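How to prepare your packing team for the first sorting robot

At Trirkwood we changed one packing line to automatic work, and the people on this line had many questions. I write down the steps that we used, so that other small workplaces can try them.

Step 1. Tell the team early. We spoke with everybody 60 days before the start and showed which tasks will move to the robot and which will stay.

Step 2. Collect the grips by hand. Each worker takes the hand gripper and picks up small household goods, one by one — a plug-in mosquito heater, a plastic cup, a toy block. Close the fingers on the two sides of the item and hold it steady. Repeat each item 11 times. 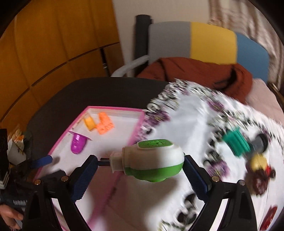 Readers at the Aden site wrote to us that the gripper work made their wrists tired, and they asked if it counts as normal paid hours. It must count. Put it in the shift plan, and change the person after 60 minutes.

Step 3. Write the new duties on paper. In our case two packers now check the items that the robot refuses, and one plans the refill of the bins. Agree on the pay before April or whatever month you start — not after.

Step 4. Keep a stop button near every person, and let each one try it.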